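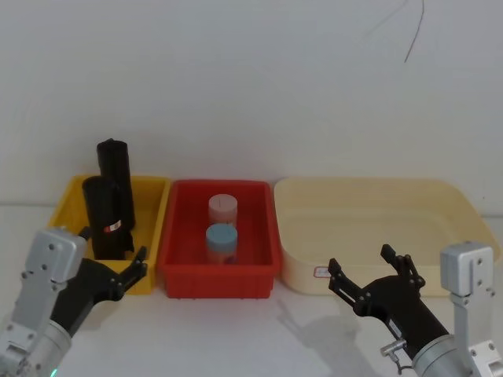
How I collect demos for a two-arm sorting task

I've been meaning to write this up for ages, and it's now July 2022 and people keep asking me for it, so here goes! This is how I gather examples for a policy that has to sort small items between three bins, using a pair of arms and a table. None of it is fancy. I do it all in Wemside, which is our little room with the white table in it, and the recording goes through Pumby, the logging script I keep patching when I should be doing something else.

You'll want both arms calibrated, the grippers opening and closing cleanly, and your teleop controls working before you start. If any of those is flaky, go fix it first (I mean it, I lost a whole afternoon to a sticky jaw once).

Step 1: Pick bins that are easy to tell apart

I use a yellow bin, a red bin and a big cream tub, all in a row with their sides close together. Strong colors help you as much as they help the model - when you're scrubbing through clips at the end of the day you can tell at a glance which bin a gripper was heading for. Write the layout down somewhere. I always go yellow, red, cream from left to right, and I only change the order when I'm recording a set that's supposed to have a different order.

Step 2: Choose a starting load

Decide what goes in each bin before the first take. My favorite load for this task is tall black rolls in the yellow bin, two small lidded jars in the red one, and nothing in the cream tub. The jars have different lids, one pale pink and one light blue, so an instruction like "move the blue lid jar" has one right answer. Stand one jar behind the other for some of your takes. It's annoying to grasp that way, and you want the annoying ones in your data!

Then vary the load. Take a roll out, swap the jars, shift everything over a little. I keep a list of 27 loads and work down it, and I do each load 5 times with the items nudged between takes.

Step 3: Set a ready pose and vary it too

Early on I started every take with the arms in exactly the same pose, and the policy I trained got badly confused if it began anywhere else. So now I have a handful of ready poses, some low and close to the bins, some lifted up over them with the jaws open. 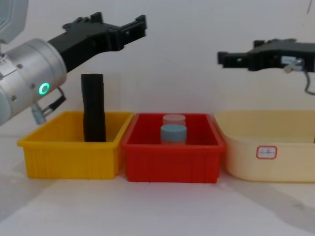 Between takes I drive the arms back to one of those by hand and wait a second or two before I press record. That pause matters more than I expected. If the arm is still settling when the clip begins, you get a little wobble at the front of the episode, and the model will happily learn the wobble. Keep the joystick moves slow and even, and if you miss a grasp, back off and try again in the same take. I keep those. A clean recovery is a good example of something you'd like the robot to do later.

What I throw out is anything where I bumped a bin out of line, dropped an item on the floor or forgot which jar I was going for (it happens, usually right before lunch).

Step 4: Check both arms for reach

Before a long session, bring both grippers in toward the middle bin together and see how much room you've got. The red bin is the one both arms want, so that's where they'll clash. Go slowly, keep the jaws open, and watch the fingers near the rims. If it feels tight, slide the whole row away from you a touch and try again.

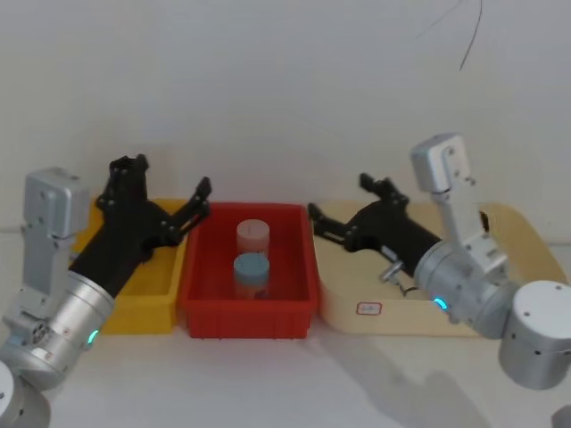
Step 5: Label while you still remember

I label at the end of every load, so after 5 takes, with one plain sentence per take. "Left arm moves the tall roll to the cream tub." Short and boring is what you want. Pumby drops the sentence into the same folder as the clip, and I upload the folders to Zaluvley overnight.

Step 6: Train early, then go back

Don't wait until you have everything. My first usable policy came from around 700 takes, but I'd trained on much less before that just to see where it fell over. Mine was fine with the rolls and hopeless with the rear jar, so the next batch was nearly all rear jar. Look at the failures, record more of whatever it's bad at, and keep the old takes in the mix when you retrain.

I'm redoing my list of loads next, with the cream tub moved to the middle.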